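14/12/2021

Mats for the Asville outdoor session, slip and wear checks, continued

Picked up from the last entry. The 14 used mats that came back from the August session are now all wiped down and hung. The Potier ones dried flat overnight. The Dalgleish ones were still curling at both ends this morning, so I rolled them the other way and left them under the bench boards. I want them flat before any more pulling, or the front edge lifts and the reading means nothing.

Slip test as before: bare foot form, weight on the heel, slow pull with the spring scale, note where it starts to move. Dry top surface first, then misted to stand in for sweaty hands. Did the Potier mats dry and misted. Did the Dalgleish mats dry only. Numbers are in the sheet under batch 2729, tab 5. Please don't sort that tab, the rows have to stay in pull order.

Dry, the two makes are close. Misted, the Potier mats hold well in the middle and badly where the hands go in downward dog. The surface is polished there. You can feel it with a fingertip before you see it. I had put this down to sunscreen and tried washing one end with dish soap. Pulled again after drying and it came out a little better, still well short of the middle of the same mat.

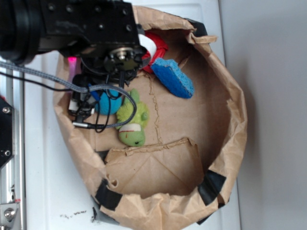
A reply in the margin of my last entry says the worn patches are more likely from grass and grit on the underside, since people flip the mats when one face gets dirty and the bottom becomes the top. It also asks why we are testing with a foot form at all when most of the complaints were about hands.

Fair on both counts. I hadn't thought about the flipping. Went back to the comment cards from August, 66 of them, and read them all through again. Several mention turning the mat over after the grass got damp. Several more say the hands slid in long holds. Hardly any mention feet, and those that do are about standing balances on uneven ground, where the mat isn't the problem.

So the change from here on is to use a hand form, palm flat, pulled forward at a low angle. I cut one from the leftover cork block and covered it with the same skin material as the foot. It needs more weight at the base of the fingers than I gave it at first — it rocked back on its heel and the reading jumped around. Taped a washer near the knuckle line and it settled. 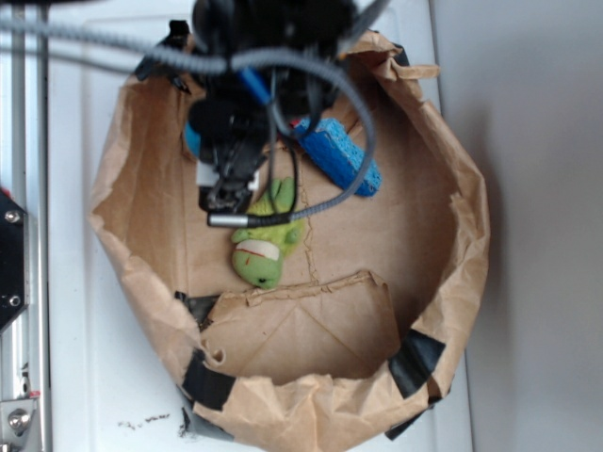 Repeated two of the Potier mats with the hand form before lunch. The gap between middle and ends is wider than with the foot. I'm not redoing the foot pulls, they can stay in the sheet as they are, but they shouldn't go in the summary.

Marked every mat on the underside with a paint pen, F and B for the face I take as the original front and back. On the Fuderon sample it's printed by the maker. On the others I'm guessing from the logo corner, and two Dalgleish mats have no logo left, so those get a question mark.

Still to do:
Dalgleish misted, hand form
Fuderon sample, both faces, dry and misted
Ask Asville if the next session is on grass again or on the paved square
Replace the spray bottle, the nozzle drips and leaves a puddle at the start line

The spring scale was reading slightly high at the end of the afternoon. Zeroed it and repeated the last pull. Kept the second reading and crossed out the first.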